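The Panels

The Pivum course cost Van Hecke 471 dollars a head, and for that we each got a binder, a lanyard and a roll of painter's tape. I'd been fixing other people's mistakes at Van Hecke for 14 years and had managed it without a lanyard.

Moushumi Rathnayake ran the course. She had come from the Tandance office, where the method was said to have changed everything, although when I asked what everything was she told me it would be covered in the second half.

"You divide the table," she said. "Then you divide the work. One job, one panel. You'd be surprised how much you find when a thing can only be in one place."

I said I usually found things by asking who had them last. She wrote that down, which I didn't like. 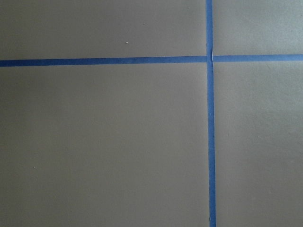
Taping was the part I'd expected to be good at. I have hung wallpaper in two houses and a boat. Moushumi gave me the crossing to do, because the crossing was where people learned, and I knelt on a chair with the roll around my wrist. I ran the long piece up to the vertical strip, tore it, and started again on the other side. When I sat back, the blue line on the right was a touch higher than the line on the left, and the whole thing climbed as it went, like a road on a cheap map.

"Is that level?" Moushumi asked.

"It's level with something," I said.

She made a note of that too. According to the binder, a Pivum line should be true along its whole length, and an untrue line would produce untrue work in the panels on either side. There was a diagram. I asked whether anyone had tested it, say with one straight table and one crooked one and the same people at both. She said the results at Tandance spoke for themselves. I asked what they said.

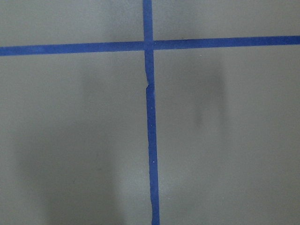 Bunda from the front office, who had kept quiet since the coffee, put her hand up and asked if we could go home when the tape was done. It was the best question of the day. Moushumi turned to page 200 and read us a paragraph on patience.

So we carried on. Line after line, tear and press, and I will admit that sometime in the afternoon I stopped arguing and began to care how my ends met. I pulled one piece up and laid it twice. I don't count it as evidence of anything. People get fond of a jigsaw, too.

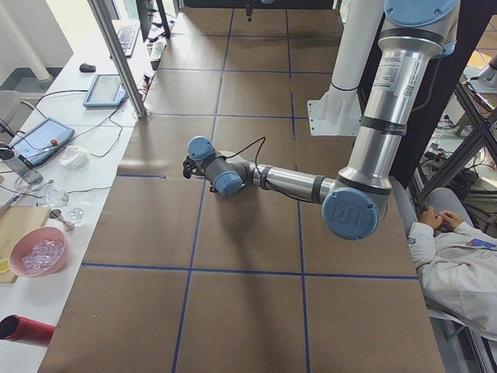

The big table, paper down and panels taped.

Moushumi walked the length of it with the binder against her chest.

"Well?" she said. "Do you feel the difference?"

I told her my knees did. Then I asked her where my scissors were, and she looked along one row, and then the next, and then under the binder.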